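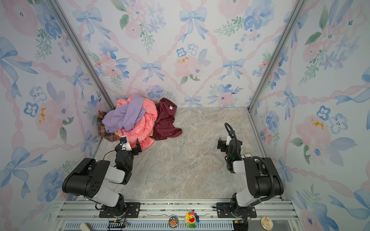 June 6, 2022

Long day on the folding policy. Setup took most of the morning because the calibration from last night would not load, and I ended up redoing it by hand for both arms. Left arm was off by a few millimeters at the gripper, right arm was fine. Started recording after lunch.

The question for this week is still the same one: does it help to train the arms on picking from a pile before we train them on folding, or can we go straight to folding and let the picking sort itself out. Up to now everything in Bundel has started with one shirt, laid flat, in the middle of the floor. That gives clean numbers and I don't trust them. Clothes do not come out of a dryer that way.

So today was piles. Heap in the back left corner, pink on the bottom doing most of the work, the lavender one on top, the plaid pushed in underneath against the wall, a bit of mustard showing. The maroon shirt goes next to the heap and just touching it. I wanted one item that should be an easy pick but could drag on its neighbor. Left arm does the reaching, right arm waits folded over the open floor until there is something to take.

Total for the day is 213 episodes. Of those I threw out 11, all of them for dropped frames on the left wrist camera. Same fault as before and I think it is the cable. It makes a loop back along the arm and when the elbow opens all the way the loop pulls tight. I put a note on the list to reroute it and then kept recording, which was lazy.

Results, so I have them in one place. The policy without pile training went for the top item first 43 times. The rest of the time it went for whatever had the most contrast against the floor, and with this set of clothes that is nearly always the maroon shirt. Makes sense. The training data was all single items on a pale floor, so it learned to find the dark shape and close on it. It does not know what a heap is. When it did grab from the heap it tended to take two layers at once and carry both over to the right arm, and the right arm would try to fold the lot.

The policy with pile training is better at letting go. That was the part I didn't expect. It closes, lifts a little, and if the load looks too big it opens again and tries somewhere else. We never labeled that. I went back through the teleop recordings tonight and I do it myself, over and over, when I'm driving. So it copied my hesitation. I need to work out how to write that up without making it sound smarter than it is. A control would be to cut those moments out of the recordings, retrain, and see if the regrasping goes away. Put it down for tomorrow.

Still a problem with the walls. The Lunolik people want patterned backgrounds in every set so the model can't lean on a plain one, and I agree with the reasoning, but pink flowers behind a pink garment is hard on the segmentation. The mask leaks up the wall in the back corner. I lowered the threshold and it leaked less, then it started missing the edge of the plaid. Left it where it was. If the mask is only used for scoring and not for control then a little leak doesn't change the result — but I should check that with numbers before I say it to anyone.

Changed one thing about resets. I had been rebuilding the pile by hand to match a reference photo and it was eating up the time. Now I drop everything in the corner and only fix the maroon shirt. The piles vary more and I think that is closer to what we want. It does mean episodes before and after lunch yesterday can't be pooled with today's. Wrote that in the Lill log so I don't forget by September, when the paper draft is due.

Training run started on the Orkberg machine before I left. 224 is the run number. It should be done by morning if the disk doesn't fill up again. I moved the old checkpoints off to be safe.

Buy zip ties for the cable. Ask about a second set of clothes, something with no dark shirt in it.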